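Chapter 7
Small Appliances and the Household Circuit

In this chapter
7.1 Reading a rating plate
7.2 Watts, volts and amps at home
7.3 Cords, plugs and power strips
7.4 Heating appliances: kettles, irons and toasters
7.5 Care and descaling
Review and workshop tasks

Chapter 6 followed the wiring from the service panel to the wall outlet. Now we move to the other side of the outlet and look at what people plug into it. Most household appliances are small, and most of them use very little power. A few use a great deal, and those few account for most of the tripped breakers a repair shop hears about.

The difference usually comes down to heat. A phone charger changes the form of the electricity it receives and passes most of it on. A lamp with a modern bulb needs only a few watts. An appliance that makes heat on purpose is another matter. The two kettles used in the workshop tasks for this course are a good case. The Garnuvine model sold for 230-volt countries is rated at 3000 watts. The small Grekbridge travel model is rated at 598 watts. Both boil water, and both will boil the same amount if you wait long enough. The larger one draws about five times the power and finishes much sooner.

The rating plate tells you which kind you have. It is normally on the underside of the appliance or on the base it stands on. Section 7.1 explains each line of the plate, including the symbols. Copy the plate into your notebook before you start any of the tasks, and keep the page. You will need it again in Chapter 9.

Cords matter as much as ratings. A cord that lies across a floor gets stepped on, pinched under chair legs and pulled sideways at the plug. The outer cover may look fine while strands inside have parted.

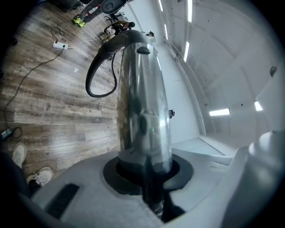 Power strips add outlets to a room. They do not add capacity to the circuit. Everything plugged into one strip shares a single cord and a single breaker, so the loads have to be added together. A charger and a lamp on the same strip are no trouble. A heating appliance should have a wall outlet to itself, and the instructions for most kettles say so.

Section 7.5 turns to scale, the chalky layer that hard water leaves behind. Water in the town of Sturivska is hard enough that the Galbraith repair shop there sees scaled kettles every week. The section gives a cleaning method using white vinegar and a table for recording your results.

Terms to know: rating plate, load, heating element, thermostat, scale, strain relief

Before you read: list every appliance in your kitchen that makes heat. Mark the ones that share an outlet with something else.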